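Curnar Community Boards > Home Office > Chairs, Desks and Things Under Desks

Thread: Footrest with rollers, worth putting back together?

pruncombe_pete
30 June 2022

Picked up a black footrest at the Pruncombe tip shop. Metal frame, separate pad that sits in it, foot-shaped hollows with white rollers. No instructions, no box, no dignity. I've got the pad off the frame for a clean and now I'm wondering whether to bother putting it back. Does anyone use the rollers, or do you all just end up with your feet flat on the floor like the rest of humanity?

gumboot_diplomacy

I've had one for 13 months. The rollers are lovely for the first week. After that you notice you're rolling through every phone call and your colleagues can hear it. Mine squeaks. Still, I wouldn't give it back.

tilewhisperer

Put felt under the frame before anything else. Bare metal on tile is a noise you feel in your fillings, and it wanders. I spent most of last winter chasing mine toward the wall by the toes.

My pad, off its frame. Six rollers, three to a foot, and little nubs over everything else. The nubs are where the biscuit crumbs go to retire.
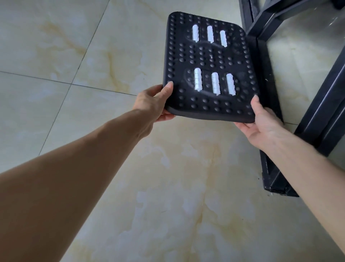
Re: Footrest with rollers, worth putting back together?

ziltumau_lurker

Going against the tide: bin the pad, keep the frame, screw a bit of old shelf to it. The foot shapes assume everybody's feet point the same way and sit the same distance apart. Mine don't. I lasted 2 days.

gumboot_diplomacy

You screwed a shelf to a footrest and you're giving advice?

ziltumau_lurker

It's a very comfortable shelf.

tilewhisperer

The hollows are shallow, you can rest your feet across them. Socks on, though. Those rollers are bumpy, and bare feet in July is for braver people than me.

pruncombe_pete

Right, what about cleaning? There's grey fluff wound into the ends of my rollers and I'd rather not think about whose.

gumboot_diplomacy

Old toothbrush, warm water, drop of dish soap. Tweezers for the fluff. Let it dry overnight standing on its edge. Don't use the spray stuff with the orange smell, it left mine sticky and then it collected even more fluff.

ziltumau_lurker

Or a shelf. Wipes clean in one go.

pruncombe_pete

Toothbrush done, pad's drying in the laundry. Felt is on the list. I'll give the rollers a fortnight and if I hate them I know where to find a man with a shelf.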